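Section 4: Washing, folding and putting away your Dundby cloths

Welcome to the section most people skip, and I do understand why. You've got the frame up, the shelves are level and the last thing you feel like doing is reading about folding. But the Dundby set comes with a good pile of cloth (table covers, shelf liners, the big drawstring bags) and it will look its best for years if you spend a few minutes with it now. Put the kettle on first if you like. None of this is hard.

Before you start

You will need a clear, dry table or bench at least 80 cm deep, clean hands and the Dundby folding board from the flat carton. If your board has gone missing, a large hardcover book does nearly as well. Check that there's no jewellery or watch strap that could catch on the weave - a pulled thread can be worked back in with a blunt needle, but it's a fiddly job.

Washing for the first time

1. Sort the cloths by colour. Keep the yellow, the grey and the natural ones in separate loads for the first two washes.

2. Close any snaps and loosen the drawstrings so they don't knot in the machine.

3. Wash cold on a gentle cycle, with about half the detergent you would usually use.

4. Take the cloths out as soon as the cycle ends and give each one a good firm shake by two corners.

5. Hang them in the shade. A line on a covered porch is perfect.

CAUTION: Do not use bleach or whitening powder on the coloured cloths. Do not tumble dry on high.

Note: The care label carries the number 338. Please leave it attached, as our parts desk will ask for it if you ever want a matching cloth in the same colour.

Folding a large cloth

The large cloth is generous in size and can be a handful for one person. Two people make it quicker, though plenty of us manage on our own with the help of the table.

6. Spread the cloth out with the hemmed side down. Let any extra length hang over the far side of the table.

7. Smooth it from the centre outward with the flat of your hand. Go gently and don't tug at the corners, or you'll pull the hem out of line.

8. If an edge has turned over on itself, lift it and lay it back out flat before you go any further. A small turned edge at this stage becomes a thick ridge by the time you've folded the cloth three more times, and then the drawer won't close properly.

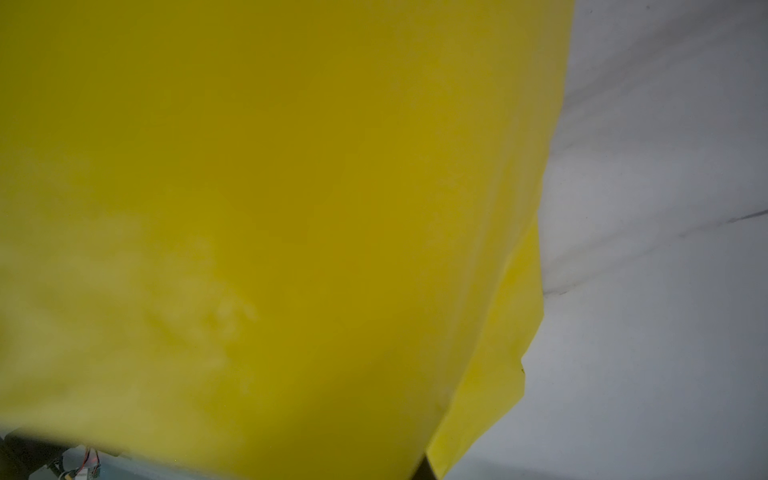

Noelia Bravo wrote to us after the last edition of this guide to say that she leaves her yellow cloths on the table overnight before folding them, and that they hold a crease far better for it. She also asked whether the edges should be ironed. Our answer is yes, if you enjoy ironing, on a low setting and from the hemmed side. If you don't, resting the cloth overnight as she does will get you most of the way.

9. Fold the cloth in half lengthwise, bringing the long edges together. Line up the corners first and let the middle look after itself.

10. Fold in half lengthwise again. You should now have a long strip, a little wider than the folding board.

11. Place the board at one end of the strip and turn it over and over until you reach the other end. Slide the board out.

12. Press down with both hands for a moment to let the air out.

Note: If your bundle comes out lopsided, open the last few turns and try again. Everyone's first one is a bit crooked, mine included.

Putting the cloths away

13. Line the drawer with the thin liner supplied.

14. Stand the bundles on their ends with the folded side up, so you can find a colour at a glance without lifting the whole pile.

15. Leave a finger's width free at the front of the drawer.

CAUTION: Each drawer is made to carry no more than 35 kg. Cloth alone won't come near that, but please keep cast iron and stacks of plates on the lower shelves.

In a humid house, take everything out once a season, give it a shake and refold it along different lines. October is a nice time for it. Fold lines left in the same place all year can wear pale, especially on the stronger colours.

For spare liners and folding boards, see Section 7.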